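# Zonard

Glosario de costura y arreglos de ropa de invierno, versión de diciembre de 2021. Contiene 271 términos en español, con su equivalente en inglés – cuando lo he encontrado.

- `terminos.csv`: una palabra por línea, separador `;`
- `dudas.md`: 37 entradas sin revisar

Las variantes regionales están en la columna `region`. Para «chaqueta acolchada» tengo cuatro nombres y seguro que faltan más.

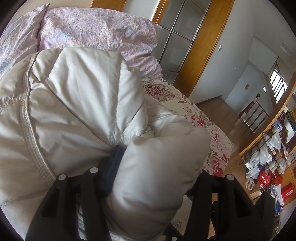 Las correcciones se envían a Gopinath Warrier, con la fuente indicada.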